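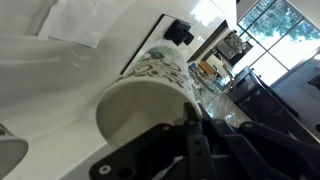
Ticket 1000 - Colline break room, coffee point
Logged: March 21, 2020
Site: Lodier, floor 5
Priority: low

Fault: paper cups not feeding from the dispenser. Cups stick together and come away in pairs.

Checked: stack nested upside down in the round base. Batch from Clelar, 11 sleeves left in store.

Action: stack taken out, separated and put back - six test pulls, one double.

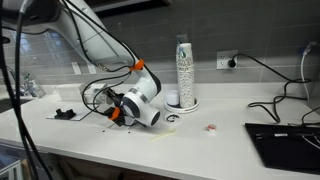 Cup stack in dispenser base, coffee point worktop

Status: open. Try another batch.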